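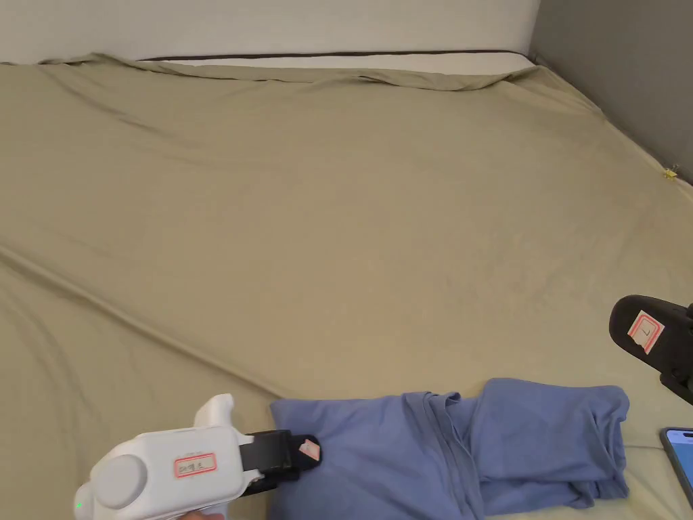
The wallet had been created at 4:10 in the morning and held 938 coins. It had not signed a transaction in eleven years. The recovery procedure called for twelve words in order, and the auditor had ten of them on a sheet of paper. She worked from the bedroom, where the olive sheet had pulled loose at the far side and a strip of white mattress showed. The ten words were confirmed. The last two were not.

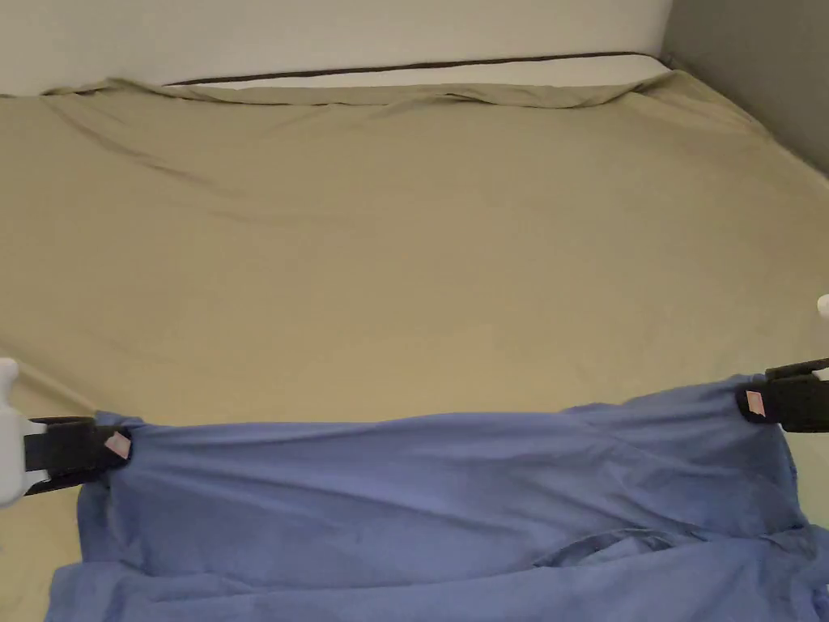
She wrote a script to test pairs. Each candidate produced a key, each key an address, and each address was compared with the one on file at Draltbridge. The first machine managed 50 candidates a second. The second, rented from Plavden, managed 4,000.
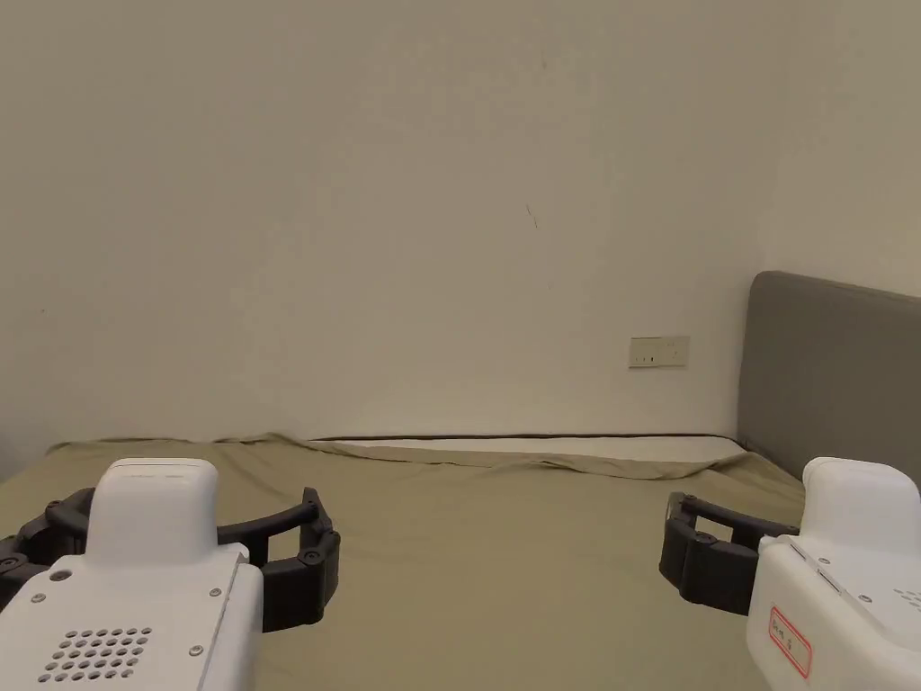

By Grgić
Fiction | November

At noon the script reported a match. She ran it again on the first machine and got the same result. The address was correct, and the balance was correct.
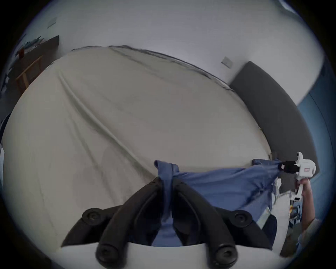 The contract set her fee at two coins. It also required that she notify the owner before any transfer. She sent the notice and closed the script. At 12:40 the balance read zero. The transaction carried a valid signature and a fee higher than needed. She checked the log for her own key and did not find it. Then she entered the time in the report and left the next field blank.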